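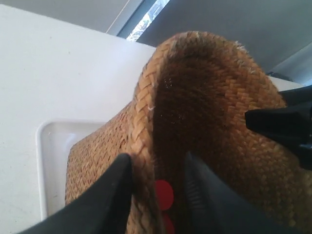 Clenddale workshop records robot handling examples, one basket at a time

By Tainá Tavares
Saturday, October 12, 2024

CLENDDALE – A small group working in a former print shop on the east side of town has set itself a target of 2,000 recorded handling examples by the end of February, all of them made by a person guiding a robot arm through an ordinary household job.

The project is called Keseck. It is run by Poirier, a company that moved to Clenddale from Istham last year and has five people on its staff here. They spend most of the working day picking things up, moving them, and putting them down again, with the robot doing the holding and a person doing the steering.

By the close of work on Thursday the group had 353 examples it was willing to keep. Odair Cavalcanti, who leads the recording work, said the number would be higher if it included everything that had been recorded.

"We throw a lot out," he said. "If the person steering hesitates for a long time, or drives into the side of the table and has to back off, we look at it and decide. Some of those are useful. Most of them we do over."

The examples will be used to train a learning system that takes in camera pictures and the positions of the arm and produces the next movement. Each recording is stored with a short written instruction, such as "lift the basket by its rim" or "set the cup on the tray." The idea is that the system will learn to connect the words, the pictures and the motion, and later carry out instructions on objects it has not handled before.

Woven baskets are a large part of the current round. Cavalcanti said the group started with hard plastic containers, which were easy to grip and easy to grip the same way each time. The early results on those were good enough that the staff moved on to things that bend.

A straw basket does not keep its shape when it is pinched. The wall gives, the rim tips, and anything inside can slide. The grip used most often in the basket recordings has one finger on the outside of the wall and the other on the inside, with the braid held between them. The person steering has to judge how far down to reach before closing. Too shallow and the fingers catch only the rolled edge. Too deep and the inside finger can run into whatever the basket is holding.

For that reason the baskets are recorded both empty and with small objects in them. The list of contents changes from day to day. Staff members write it on a sheet by the door each morning, along with the order in which the objects are to be used, and the person steering is expected to follow it.

"It's very easy to do the thing you like doing," Cavalcanti said. "Everybody has a favorite way to pick up a basket. If we let them, we'd have 200 recordings of the same lift."

The sheet also sets the starting position. A basket may begin upright, on its side, close to the arm or near the far edge of the table. The staff turn it between recordings so that the same part of the rim is not always facing the gripper. They change the lighting less often than they would like. The shop gets daylight for part of the day, and recordings made in the morning look different from those made after four, when the overhead lights do most of the work.

A camera mounted close to the gripper records the fingers and whatever is between them. A second one looks at the table from the side. Cavalcanti said the close camera had turned out to be the more important of the two for baskets, because from the side the inside finger is hidden as soon as it goes below the rim. The drawback is that the close camera loses sight of the rest of the table once an object is lifted in front of it. The group decided early on to keep both.

Steering is done with a pair of hand controls. A new operator practices for two days before any of his or her recordings are kept. The first day is spent on blocks and cups. The second is spent on whatever the current round calls for. Operators work in sessions of forty minutes and then trade places with the person who has been checking the files.

The checking takes nearly as long as the recording. Each example is played back once at full speed and once slowly. The checker confirms that both cameras were running, that the written instruction matches what was done, and that the recording stops after the object has been released. Files that stop too early have been the most common fault so far. The group changed the stop control from a key on the keyboard to a foot pedal in September, and Cavalcanti said the number of short files fell after that.

There has been some disagreement inside the group over failed attempts. One view is that a system trained only on clean lifts will not know what to do when something slips. The other is that failed attempts teach the wrong motion unless each one is carefully marked. For now, Keseck keeps a recording with a slip in it if the operator recovers and finishes the job, and the slip is marked in the file. Recordings in which the object is dropped and left are stored separately and are not counted toward the target.

The group does not plan to test the learning system on baskets until the round is finished. A trial on the earlier plastic containers was held over the summer. Cavalcanti declined to give a success rate for it and said the trial had been too small to mean much. He said the system had trouble when a container was placed closer to the arm than it had been in any of the recordings – a gap in the examples that the staff have since filled.

Poirier has not said what product, if any, will come out of the work. The company's main business is sorting equipment for mail-order returns, and Cavalcanti said returned household goods arrive in every kind of condition and packaging. He would not say whether Keseck was meant for that line.

The basket round is expected to run for five more weeks. After that the schedule calls for cloth bags, then lidded boxes, then a mixed round in which operators will be given two objects at once and told to put one inside the other. The mixed round is the one the staff talk about most, and also the one with the least settled plan. It is not yet decided whether a single operator will steer one arm for both objects or whether a second arm will be brought over from Istham.

Poirier is hiring two part-time operators for the winter. The positions are in Clenddale, and no background in robotics is required. Applicants will be asked to come in for a half-day trial on the controls. Cavalcanti said the best operator in the group had come from a job decorating cakes, and that patience with slow, repeated work mattered more to him than speed.

The company is also asking for baskets. The ones bought for the project came mostly from the same two stores and are close to one another in size and weave. The group would like older ones, odd shapes, and ones with worn or fraying rims. Baskets can be left at the front counter on weekdays between 9 and 4. They will not be returned.

Last updated: 11:40 a.m.

Contact the newsroom | © 2024 Clenddale Local News | Back to top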